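Getting the Camping Gear Clean Before the Season Starts

Every spring I drag the whole pile out of the closet and every spring I swear I'll put it away cleaner next time. (I never do.) Memorial Day is the end of May, so now is when I get going. These are the things that work for me after a lot of years and a few ruined jackets.

Start with the small stuff. Stuff sacks, hats, bandanas, gaiters, the liner gloves you forgot in a pocket – I do them all by hand in the bathroom sink with lukewarm water and a squirt of plain soap. Wipe the basin out first! Leftover toothpaste and bathroom cleaner are no friends of a waterproof coating.
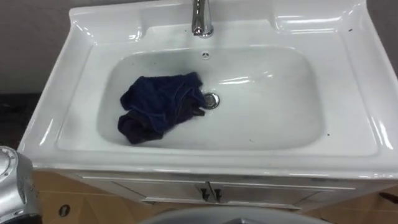
A wide basin with a stopper is plenty for small gear.

Skip the fabric softener, always. It leaves a film that makes rain shells soak through and makes wicking shirts quit wicking. I ruined my favorite Karkent shell that way and wore it as a gardening coat for years afterward.

Sleeping bags go in the bathtub, never the sink, and never a top loader with a post in the middle. Close the zippers, turn the bag inside out, and squish it around gently like you're kneading bread. Down bags need a down soap. Mine takes 2 rinses and then one more for luck, and when I lift it out I get both arms underneath so the baffles don't tear.
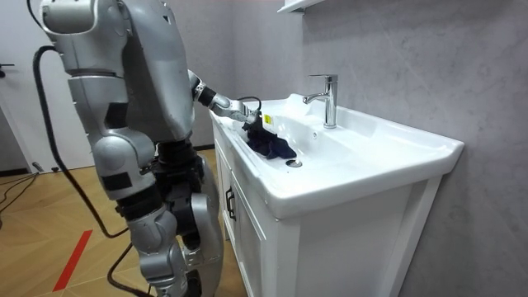 Drying, the Part Everyone Rushes

A down bag can take up to 40 minutes just to stop dripping over the side of the tub, and that's before it goes anywhere near the dryer. Then it's low heat, a couple of clean tennis balls, and a good book. If you can still feel clumps, it isn't dry, so put it back in.

Tents never see my dryer at all. I hang mine over the shower rod with the doors unzipped and the window open, and I flip it after supper. Pay attention to the seams and the corners where the stake loops are, because that's where mildew gets going.

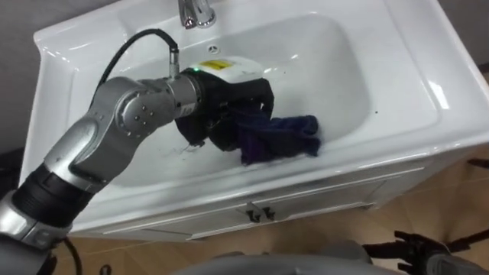

And while it's hanging there, run your fingers along the seam tape. If it's peeling, rub the old stuff off with alcohol on a rag and brush on new sealer. I use the Gokon kind in the little bottle, which smells awful but stays put. Leave it overnight before you fold anything.

Sleeping pads just want a sponge and some soapy water with the valve shut tight. Old Bralness pads like mine have a fuzzy side that grabs pine needles, and a strip of packing tape pulls them right off.
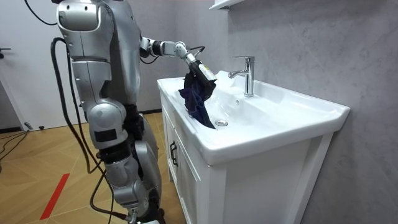 Page 2

Stoves and cook pots come last, when I'm already grubby. Baking soda paste takes the black off the bottom of a pot if you let it sit while you have lunch.

Store the bags loose in a big cotton sack or an old pillowcase. Tents can be stuffed any which way, poles separate.

Updated 4/27/23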